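The Ad That Takes Its Time

I have now watched the Nurnico campaign more often than I have watched some of my own family videos, and I still can't get through the second film without putting the kettle on afterwards and having a bit of a think. It's a soup ad, for heaven's sake! It launched on 13th January, when most of us were sick of leftovers, and it runs for almost 50 seconds before anyone so much as lifts a spoon.

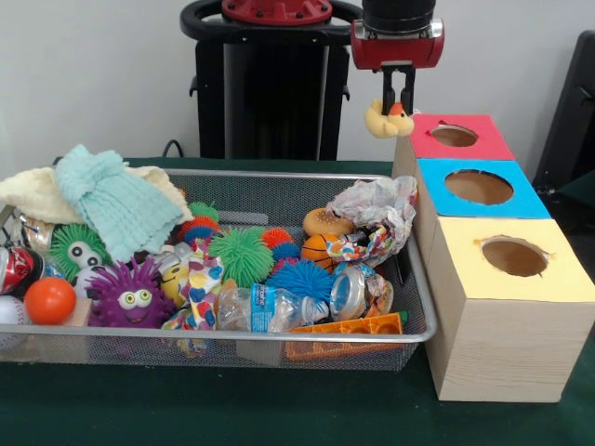

Brumura, the agency behind it, has always had a soft spot for small, homely things, and the Nurnico films are full of them (chipped bowls, a drawer that sticks, somebody's odd socks on the heater). I've long believed you can tell a good ad by whether it trusts an ordinary object to do the work. A yellow plush duck with a tuft of orange-red on its head will win me over faster than any slogan, and I suspect the people at Brumura feel the same way.

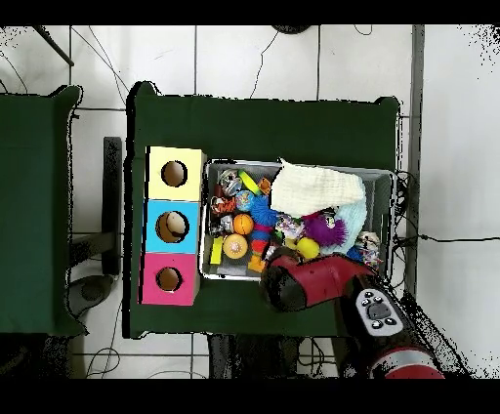 Five films, one kitchen

The whole series takes place in the same narrow kitchen, over 5 films, with the colour of the light changing as the year goes along. The August one is my favourite. Rain on the window, a radio murmuring the footy scores, and a grandmother who says nothing at all until the very end.

The music is by Vashisht, a duo I'd only known for their rather noisy first record, and here they've been persuaded to use little more than a piano and a creaky stool.

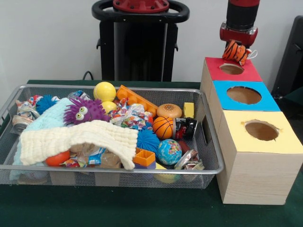 What the rivals are up to

Korside, meanwhile, has gone the other way entirely, with 6 loud little spots and a jingle my neighbour's kids have been singing over the fence since the holidays. It's catchy, I'll grant them that.
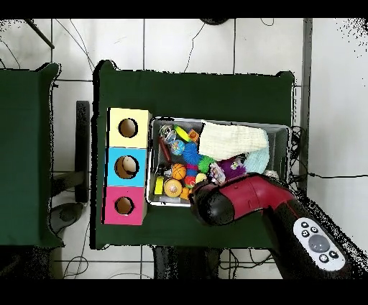
Still, I know which one I'd rather have interrupt my evening, and I've bought the pumpkin soup twice now, so somebody in marketing can put a tick beside my name.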